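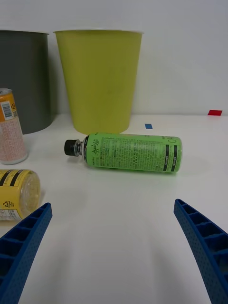

Irnov soft finger set, blue (pair)

I sell these as the replacement pair for the Prerklow sorting cell, and I run the same ones on my own bench, so I've changed a fair few by now! The ribbed pockets let the finger bend round a bottle or a can without squashing it, and the dotted face gives you the grip.

Swapping them is easy - power off, air off, then undo the 3 mm screw at the root of each finger. Wipe the seat clean before the new one goes on. I go over mine with warm soapy water every 800 picks (sticky drink residue is the real killer) and never use solvent. Then run the open and close test five times and redo the zero, or the cell will grab short.

Part no. 518. Fitting questions go to Oddur Thygesen, he's quick with email.

Recently viewed
Mancuso wrist camera bracket
Fevinstead air line kit
Prerklow bin set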